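Bring back the corrections column, and put it where I can see it

Saturday, October 17, 2020

When I was a girl my father read the Grornden Courier from the back to the front. He began with the football, went through the small ads with a biro, and ended up at page one with his tea gone cold. On the way he always stopped at page two, bottom left, where there was a little box with a thin black line round it. It was called "Putting It Right", and he read it aloud to us whether we wanted him to or not. Mrs So-and-so of Mill Lane had won second prize for her chutney and not third. The bus to Flastelby left at ten past the hour and not twenty past. The man up before the magistrates on Tuesday was no relation to the butcher of the same name, and the Courier was happy to make this clear.

We thought it was the funniest part of the paper, my brother and I. I now think it may have been the most important part, and I would like to spend a little of your Saturday telling you why I want it back.

You will remember that the Courier was bought four years ago, along with the Flastelby paper and several others, by the company that now calls itself Maglaya Local. I don't intend to be rude about Maglaya. They kept a paper going in this town when a good many towns have lost theirs altogether, and I know for a fact that the people who write for it work terribly hard, often from their own kitchen tables this year, with children under their feet. But the box on page two went within a month or so of the sale, and I don't believe there was ever a line in the paper to say that it had gone. One week it was there and the next there was an advert for conservatories.

What we have now, if we have anything, is the website. And on the website, mistakes are mended in a way that I find rather unsettling. They simply stop having been made.

Let me give you the one that set me off. In September the site ran a story about the plans for the old dye works, and it said that 800 homes were to be built there. Well, you can imagine. By lunchtime my telephone had gone three times, and the woman in the chemist's was telling everyone in the queue (two metres apart, so she had to raise her voice) that we would never get a doctor's appointment again as long as we lived. I was cross myself. I had half a letter written to the council in my head before I had got my coat off.

By that evening the story said 39 homes. It had the same headline, the same photograph of the gates and the same time printed at the top. There wasn't a word anywhere to say that it had ever said anything different. I wondered for a moment whether I had misread it, and if I had not had those three telephone calls I think I would have believed that I had.

Now, I don't mind the mistake. I want to be very clear about that, as I have made plenty of my own. I taught for most of my working life and once sent an entire class to the wrong museum. Somebody had copied a number out of the wrong column of a long planning document, late in the day and with four other stories to finish, and there but for the grace of God go all of us. What I mind is that the people who read it in the morning and did not look again are still walking about with 800 houses in their heads. The woman in the chemist's certainly is. I have told her twice, and she says that she saw it with her own eyes, and she did.
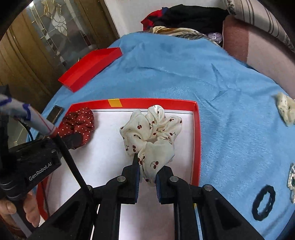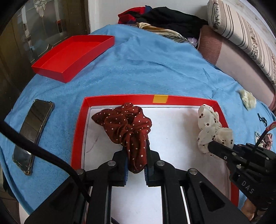
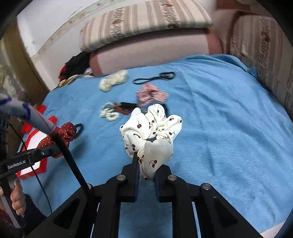
What it costs to own up

I talked this over with my neighbour Rommel Manalastas, who was a sub-editor for many years, first on an evening paper and then on a trade magazine about refrigeration. He is a patient man and he let me go on for quite some time over the fence before he put the other side to me, and I think it is only fair that I put it to you.

His first point was that the box on page two was never as noble as I remember it. A good half of what went into it, he said, went in on the advice of a solicitor, and the editor he worked under used to shrink the type every year until you needed a glass to read it. The chutney got in cheerfully and the serious things got in through gritted teeth. I daresay that's true. I was only ever hearing it in my father's voice, and he read everything as though it were good news.

His second point was about trust, and it gave me more trouble. When a paper admits a mistake, he said, some readers think better of it, but a good many think worse. They say, well, if they got that wrong, what else have they got wrong? And they're saying it these days to people who are only too pleased to agree with them. There's a page on social media in our town, which I won't advertise by naming, where anything the Courier prints is held up as proof of some plot or other. Rommel's worry is that a list of corrections, set out nicely every week, would be handed straight to that lot as a present.

I went away and thought about this for several days, and I still come down on my own side of the fence. The people on that page had already spotted the 800 homes. Of course they had! They'd taken a copy of the story in the morning and another in the evening and put the two side by side, and underneath were hundreds of remarks asking what the paper was trying to hide. It wasn't trying to hide anything at all, bless it, it was trying to get the number right. But it had gone about it exactly as somebody would who did have something to hide, and I couldn't for the life of me think what to say in its defence. If there had been one plain sentence at the foot of the story, saying that an earlier version gave the wrong figure, I could have pointed to it.

I asked a former pupil of mine the same question. Tiruwork Tsegaye was always the one in the back row who wanted to know how I knew a thing, and she now runs a little newsletter by email from Rerna, on the coast, which she started in her spare time and which has 2238 subscribers. She writes about the harbour, the schools, the bin collections and the everlasting business of the sea wall. At the top of every single issue, before the news, she puts what she got wrong in the last one. If she got nothing wrong she says so, and asks people to tell her if they know better.

I asked whether it put people off. She told me that it's the bit they write in about most. She has had 11 corrections so far this year, which she thinks is too many, and she could tell me every one of them without looking. The first time she had to do it she felt sick all morning. After that it became part of the job, like checking how a name is spelt. Two of the people who wrote in to put her right have since become her best sources on the harbour, and I can quite see how that happens. If you ring somebody up to say they've made a mistake and they thank you for it and print it, you're far more likely to ring them again when you know something worth knowing.

I do realise that Tiruwork has only herself to please, and that a company with dozens of titles is a different animal. Rommel reminded me of this (he has a very good memory for the awkward point). At Maglaya the same story may appear on five sites, tidied up by somebody in an office a long way off who has never set foot in Grornden and couldn't find the dye works if you gave them a map. Who is to write the correction, and whose mistake is it? Perhaps it really is a muddle, behind the curtain. But I'd gently say that if nobody can tell whose job it is to put a thing right, that seems to me a bigger matter than a box on page two, and one that the readers would be glad to know somebody was seeing to.

What I should like, if anyone at the Courier is reading

I'm not asking for much. I should like a line at the bottom of any story on the website that has been changed in a way that matters, saying what was changed and when. I don't need to be told about commas. I should like the box back in the printed paper, in the same place every week, in type that a person of my age can read without going to look for her other glasses. And I should like a name and a telephone number, or an email address if it must be, for the person I'm to tell when I spot something. At present there's a form, and the form asks me to choose what my message concerns from a list, and "you have made a mistake" isn't on it. I chose "Other". I've had an automatic reply thanking me for my interest in advertising.

I know this will sound like a small thing to fuss over in such a year, when so many people have had real sorrow, and when the papers have had to print such a lot of numbers every day that mattered a great deal more than houses. But I think that's partly why it has been on my mind. We have all had to rely on being told things this year. I've sat in my front room since the spring, going out for my shopping and my walk, and very nearly all I know of my own town has come to me through the Courier and over the fence. I should like to go on believing it.

My father, by the way, got into the box himself once. The paper had printed that he had retired from the railway after forty years' service when it was forty-one, and he wrote them a very polite letter. He cut out the correction and kept it in his wallet behind his library card, and we never did find the original article among his things, only that.

We use cookies to improve your experience on this site. By continuing to browse you agree to our use of cookies. Accept | Manage preferences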